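Section 3. Before You Record: Station Rules for Hand-Held Grippers

Applies to the Pidex bench and the Warnutley bench. Revised Wednesday, February 1, 2023.

Read this section even if you have read the Brendis safety sheet. That sheet was written for powered arms behind a fence. It has a full page on fence interlocks and one line on hand-held tools, and the line says to use them "with care." We have tried to do better, though we make no promise that every rule below has been proven. Where we are guessing, the text says so.

3.1 Checking the fingers

1. Hold the gripper over a bare part of the table and open it all the way.
2. Look at the inner face of both fingers. Scuffs and dust are normal. A tear, a lifted corner or a pad that slides under your thumb is not.
3. Wipe both pads with a dry cloth. Do not use solvent.
4. Close the fingers slowly and watch the tips meet. If one tip passes the other, tag the gripper and take a different one.

Note: The supplier's guide says to replace pads every 2,000 cycles. No test data came with that number, and our grippers have no counter. Replace pads when they fail step 2 or step 4.

3.2 Setting the table

1. Clear the work area of everything the task does not call for.
2. Check that any clamp on the table edge is tight.
3. Run each cable down toward your own side, outside the space where your hands will cross.
4. Move both hands through the full reach of the task before you start. If a cable pulls, stop and give it more slack.

CAUTION: Do not wrap a cable around your wrist to keep it out of the way. Adugna's training slides used to recommend this. We asked why in June and did not get an answer.

3.3 Working with two grippers

1. Keep your sleeves clear of the jaws.
2. Bring one gripper to the object at a time unless the task card asks for both.
3. Lower onto the object from above. Do not drag it to the edge to get under it.
4. If an object slips, finish the motion and mark the take as failed. Do not delete it.

Note: Rule 4 gets broken more than any other — usually by people who want a clean set of takes. A set with no failures in it will be sent back.
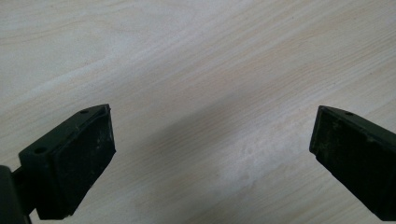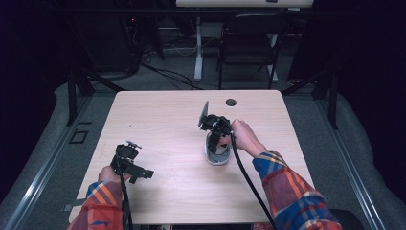
3.4 What a checked box is worth

The sign-off form has 71 boxes, and we doubt that it makes anyone safer. A person who ticks that many in a row has stopped reading well before the end. Until the form is cut down, treat three items as the ones that count: pads, cables, reach. Cables deserve the most doubt, as the form asks only whether they are "managed." With a gripper in each hand and a black cable trailing from each one toward the near side of the table, that word could mean almost anything. Write down where each cable runs. If you cannot say, answer No and go back to 3.2, step 3.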